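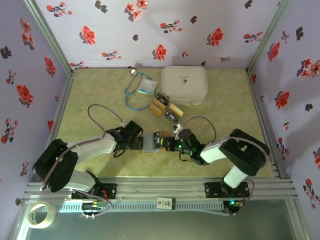 FAIRS & CONVENTIONS

Two rooms of haunted paperbacks, and one good table

27 Aug 2026

I paid for the Jikier Gothic Book Fair myself, so I feel free to say that the poster oversold it. "The region's largest gathering of gothic and horror fiction" was two rooms and a corridor in a former grammar school, with the bar in the old gym. The program promised more than 200 dealers and presses. I'd like to know how they got there, unless every author sharing a table was entered as a press.

The first room was mostly new books. Ostrowski Press had the longest table and the loudest banner, and was selling the fourth printing of a governess novel I have now tried to read twice. The woman on the stand told me it "reinvents the haunted house." I asked how. She said the house is sad. Houses have been sad since Walpole, but she was pleasant about it and gave me a bookmark.

I went for the panel on the seventies gothic romance, the kind with a nightgown on the cover and one lit window. It started late. Kenji Ambrose, who sells these for a living, spent the first part arguing that the lit window was a printer's habit that buyers got attached to. His evidence was three covers and a letter he hadn't brought with him. I don't say he's wrong. I would like to see the letter.

He was better on prices. A complete run of the Nilov Midnight line, 32 titles, went for 3,000 at a private sale in February, he said, and half of those books were never scarce. People want the set, so the dull ones cost as much as the good ones. Someone behind me said "well, obviously" and then asked him to value a carrier bag of them.

The second room had the used dealers, and I stayed there until my feet gave out. Harex Books had the one table I'd go back for: spines facing up, prices in pencil, no shrink wrap. I bought a vampire serial in a library binding (ex-library, stamped on every other page, fine by me) and a tie-in novel for 6 that I had been outbid on twice online. The dealer next door wanted five times that for the same book in worse shape. When I mentioned it, he said his had "provenance." It had a phone number written inside the back cover.

The evening reading was billed as candlelit. The building doesn't allow candles, so we had the battery kind, and one author read from a phone with the brightness all the way up. Her story was the best thing I heard all day – a short, mean piece about a lodger. The others ran long.

Next year's dates are already on the flyer, along with a third room. I'll believe in the third room when I'm standing in it. Parking was free after four, and the soup was fine.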